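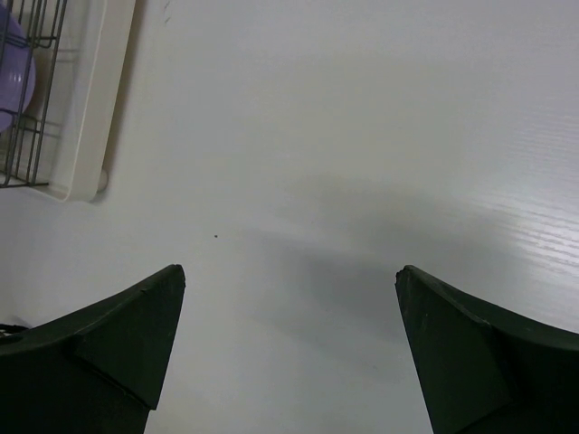
Wrist view, gripper open and nothing in it

Plate handling dataset: how many demos?
Posted by briretti_mei, Jan 4, 2020

We're recording dish rack demos for the Teshome policy. 69 episodes kept so far, target is 600. Should I bin the ones where the fingers sit open over bare table?

akon4: Keep them. It has to learn the approach too.

ellska: Disagree. Trim the idle bits or it learns to hover. The grasps are what you're short of. 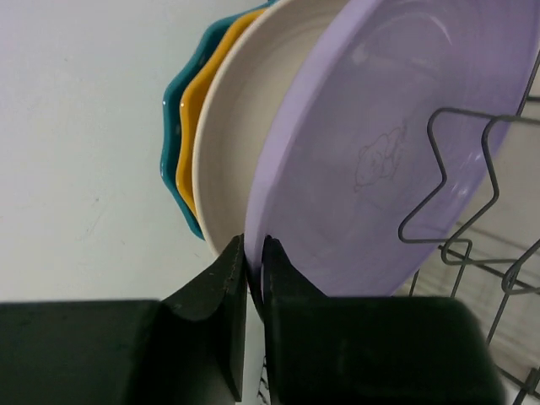 Rim grasp on the lavender plate

briretti_mei: Grasps like that one I keep whole. I label by plate colour and by which arm leads. 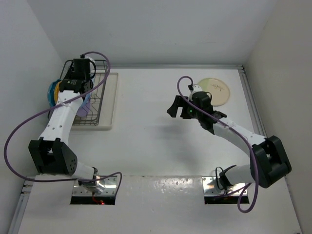

Colour labels won't help much if the rack order never changes. Shuffle it every four episodes.

akon4: Every episode, I reckon. Ours favoured one slot until June.

ellska: That's slow with one operator.

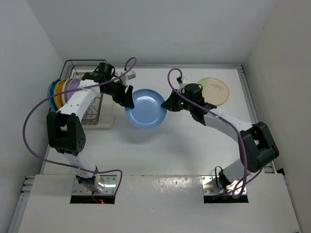 briretti_mei: I'll tag the two-arm holds separately and shuffle every four. Next batch is 39 episodes, untrimmed. Mei Mercado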